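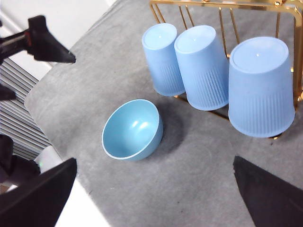 Resurfacing a countertop with microcement, second attempt

6/17/25

The first coat on the kitchen counter failed in January. It lifted along the sink cutout, and the cause was laitance on the old slab. I ground it back with an 80 grit cup wheel, vacuumed twice, and primed the same evening.

Mix ratio this time was by weight, on a kitchen scale: 800 g powder to 154 g resin, pigment blended dry. Pot life at 73 degrees was shorter than the Famomix sheet states, so I cut the batches in half after the second one. Two base coats with mesh, two finish coats without.

Kamran Dehghan lent me a flexible trowel with radiused corners. It leaves fewer chatter lines than my square one. Hold it nearly flat and stop as soon as the material starts to drag.

Sealer is a two-part polyurethane, matte, rolled in three thin coats. Sand lightly between coats and wipe with a barely damp cloth. Full cure is a week, and I kept the coffee machine in the hallway until then.

Still open: the backsplash joint. I have silicone in two grays and neither matches.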